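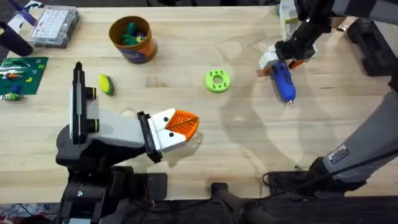 Putting a second car on storage coverage – lender and plate questions

Forum: Auto and Home Insurance > Coverage Questions

tworuts
Posted 2020-04-18

We have two vehicles on one policy with Momach. The whole policy is $1,699 a year, paid monthly. The pickup's share of that is $476. It has been in the garage for weeks and I don't expect to drive it much until we're both back at work, which might be the end of May or might be a lot later.

I called the Gunnlaugsson agency in Muser, who wrote the policy, and asked what they could do. They said they can take off liability and collision and leave only comprehensive on the truck, and the annual rate for that would be $179. They charge a $20 fee for a mid-term change.

My questions:

Do I have to turn in the plates? The agent said "check with the state" and left it there.

Does it count as a gap in coverage when I put everything back on?

The truck is paid off. The car is not, and the car stays fully insured either way.

I'd rather not cancel the truck outright. The garage is older than I am and there are mice.

halfshaft
Reply

The plate question depends on your state, and the agent should know the answer. In a lot of states the insurer reports to the motor vehicle office when liability comes off a registered vehicle. Then you get a letter, and if you don't respond the registration is suspended. It doesn't matter that the truck never left the garage.

Some states have a form for a vehicle in storage. You file it first, then drop the liability. Do it in that order.

pennyforit
Reply

Run the numbers for the time you'd really have it off. $476 minus $179 is $297, but that's for a full year. If the truck is back on the road in two months you save a sixth of that, just under $50, and $20 of it goes to the agency. Ask if they charge the fee again to put the coverage back. If they do, you're under $10 ahead for all the phone calls.

And your plates might cost something to reactivate too.

tworuts
Reply

Good point on the second fee. I didn't ask. I was thinking of it as saving the $297.

old_dec_page
Reply

I disagree with the people who always say it isn't worth it. I keep a convertible on storage coverage every winter and have for years. It takes one call in the fall and one in the spring, there's no fee, and the savings show up on the next bill. Not every agency charges for endorsements. That $20 is something I'd push back on. In some states an agent can't charge it at all, or has to have you sign for it ahead of time.

What I would watch is the multi-car discount. When you take the truck down to comprehensive only, some companies stop counting it as a second car and the rate on the first one goes up. That can eat the whole savings. Get the new total for the policy in writing. The figure for one vehicle doesn't tell you much.

halfshaft
Reply

Agree on the multi-car discount. Ask for a revised declarations page before you say yes.

claimsdesk_retired
Reply

I worked auto claims for a long time, different company. A few things.

Comprehensive only means you can't drive it. People know this and then they drive it. They move it to the street to clean out the garage, or they take it around the block to keep the battery up. If you hit something on that trip there is no liability coverage and you are paying for the other person's car yourself. We had these every spring.

On the gap question, it usually isn't a lapse for rating purposes when you keep a policy in force on another car. You are still an insured driver with continuous liability. It becomes a lapse when somebody has one car and takes the liability off it. Your situation should be fine, but the state's view of the registration is a separate matter from the insurer's view of your history. You can be fine on one and in trouble on the other.

Mice: chewed wiring is generally comprehensive, subject to the deductible. Read your policy though. I have seen vermin exclusions, and I've seen adjusters argue that nesting damage built up over months is a maintenance problem. Take pictures of the engine bay when you park it.

tworuts
Reply

Thank you, that is very helpful. Comprehensive deductible is the part I don't remember. I'll look it up tonight.

gravelroad
Reply

Has anyone mentioned just calling the company and asking for a low mileage rate? I'm with Batasance and I told them my commute was gone. They changed the use from commute to pleasure and lowered the annual mileage, and it came down right away. Full coverage stayed on. No fee, no form with the state.

pennyforit
Reply

This is what I'd do. Smaller savings, but you can still drive the thing to the hardware store. Do it for both vehicles, since neither one is going to work right now.

old_dec_page
Reply

It's fine as a stopgap. But you have to remember to change it back, and if you don't and have a claim in the fall with a commute on the clock, that's a conversation you don't want. Storage is cleaner if the truck truly isn't moving.

gravelroad
Reply

I don't see how it's cleaner. With storage you also have to remember to change it back, and if you forget that one you have no liability at all. With mine the worst that happens is they rerate it.

old_dec_page
Reply

They can do more than rerate it if they decide you misrepresented the use. I'm not saying they would. I've been doing storage without any trouble and I think people make it sound harder than it is.

claimsdesk_retired
Reply

In practice a changed commute gets handled with a premium adjustment nearly every time. I wouldn't lose sleep over that one. Driving on comprehensive only is much worse. Between the two I'd pick the mileage change for a truck that could be needed on short notice.

halfshaft
Reply

One more thing to look at before you do anything. A number of insurers are giving some money back this spring while people are driving less. Usually it's a percentage of the monthly premium. If yours is doing that, ask how it's calculated. If it's based on what you're paying for each vehicle, dropping the truck's coverage now makes the credit smaller. Not a reason by itself to wait, but it goes in the math.

tworuts
Reply

I called back today and got a different person at the agency. Here is what I found out.

The $20 is charged each way, so $40 in all.

The truck would still count for the multi-car discount. She said she'd email me a page showing the new total. I haven't received it yet.

For plates, she said we do have to file with the state before liability comes off, and the office that handles it in Muser is closed to walk-ins. It can be mailed. She didn't know how long they're taking.

There is a credit coming on both vehicles for next month. She couldn't tell me the amount.

I asked about mileage. She can change both to pleasure use over the phone, and that isn't treated as an endorsement, so no fee. She's running the numbers on that as well.

pennyforit
Reply

$40 against a little under $50 for two months. That settles it for me, unless you're sure the truck is parked through the fall.

old_dec_page
Reply

$40 is ridiculous. I'd be shopping for another agency at renewal. I'd still price it out to six months, where it saves you about $148 before the fees. If you think you'll be home that long it's real money.

tworuts
Reply

I don't know if we'll be home that long. My spouse might be called back in May and the truck would be the one she takes. I'm leaning toward the mileage change on both, and I'll look at storage again if nothing has moved by summer.

I also found the comprehensive deductible on the truck. It's higher than I thought, high enough that a chewed harness might come in under it. So I bought traps.

claimsdesk_retired
Reply

Check the cabin air filter too. They like it in there.

gravelroad
Reply

When you get the new declarations page, make sure the use changed on both vehicles. They only did one of mine the first time and I had to call again.

tworuts
Reply

Will do. I'll post the number when she sends it.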